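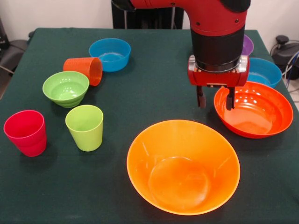

Consejos para guardar cuencos y vasos de plástico

Antes de guardar, yo pongo todas las piezas sobre un paño. En una mesa cubierta de tela se ve rápido qué tamaños tenemos y cuáles no van bien juntos. El armario lo compré en Skendby y es bastante estrecho, por eso apilar bien me importa mucho.

1. Empezar por lo ancho. Los cuencos grandes van abajo y los pequeños dentro. Si un plato queda en medio de la pila — como el morado con el cuenco azul encima —, conviene mirar si está inclinado antes de añadir más piezas.

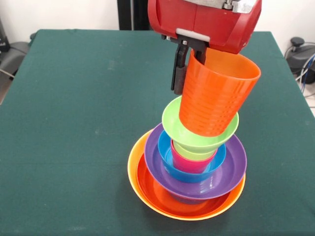 Página 7

2. Los vasos, al final. Un vaso alto puede ir dentro del último cuenco, pero una pila muy alta se cae con facilidad. Mi balda admite hasta 125 milímetros y prefiero hacer dos pilas bajas. Los vasos entran mejor uno en otro cuando tienen la misma forma.

3. Probar por parejas. Un cuenco azul dentro de uno naranja es una buena base, y después se busca el lugar de los demás.
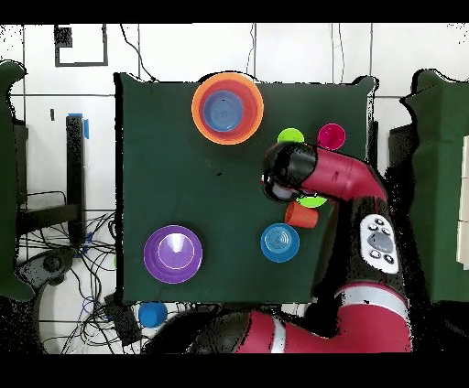
Si una pareja queda apretada, no hay que forzarla, porque luego cuesta separarla. Mi vecina Solange Turcotte pone una servilleta de papel entre las dos piezas y le funciona muy bien.

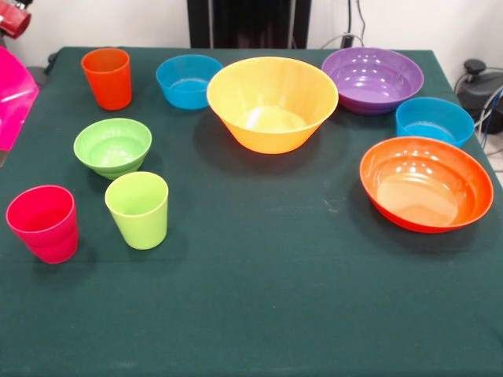
4. Secar antes de apilar. Dejo las piezas separadas sobre el paño toda la noche, los vasos boca abajo. En diciembre, con la cocina fría, las dejo también la mañana siguiente.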